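In defense of the slow hand

I spent a good part of May steering a simulated gripper through a tiled room with a handheld controller, and I came away convinced that we hurry our teaching far too much. The people at Rotbridge, where I was learning, ask for 26 demonstrations of each task, and by the last of them most of us are racing. I was, anyway. My neighbor at the next desk got up to 36 before lunch and was rather proud of it — and I can't say I blame her.

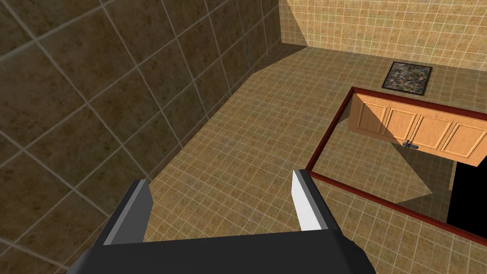
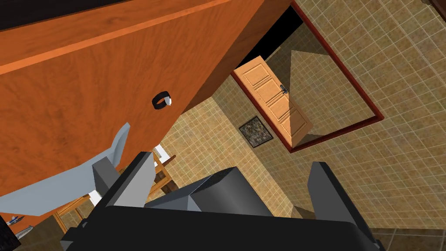
Simulation views: Rotbridge / Honel

A cabinet with a little round black pull is a humbling thing to approach by remote control. You think you're lined up, and then the view tilts and you find you've been leaning on your own habits instead of looking. I used to be embarrassed by those pauses, and I'd throw the run away and start over. Now I'd keep them. A learner who only ever sees the smooth version has no idea what to do when it drifts off to one side, and it will drift, bless it.

My grandmother taught me to roll dough the same way, with her hands over mine, and she let me feel her stop and think. I'd gladly trade 4 brisk demonstrations for 2 patient ones, and I hope the Rotbridge folks will let me try it next time.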